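Notes for session 4, Indoor Plants and Room Conditions
Tutor: Debora Palumbo

Last session covered soil mixes. Today is light and watering, and you will need both for the Sornwood worksheet.

## Light

Light drops off quickly as you move away from a window. A pot on a sill and a pot against the far wall of the same room are growing in different conditions, even if the room looks evenly lit to you. Your eyes adjust and the plant can't. Check the spot at noon and again late in the day before you write anything down.

Narrow rooms are harder to plan. Floor pots get less light than pots on a shelf, and the air near the floor is often cooler in winter.

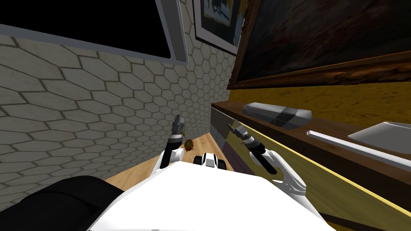 *Fig. 1. Small potted plant at floor level, narrow room.*

## Watering

Push a finger into the soil up to the second joint. If it feels damp, wait. Most of the losses in last year's group came from overwatering, and yellow lower leaves were the usual first sign. Empty the saucer after 60 minutes.

In winter, cut back. Growth slows from late fall and picks up again in March, so hold off on feeding until then.

**Humidity.** Ferns and calatheas want more than most heated rooms give them. Grouping pots helps a little. Misting wears off too fast to count on.

## For next time

- Read the Barbieri handout, page 56 only.
- Pick one plant at home and note its distance from the nearest window.
- Younes Ouali has the spare light meters. Sign one out and bring it back charged.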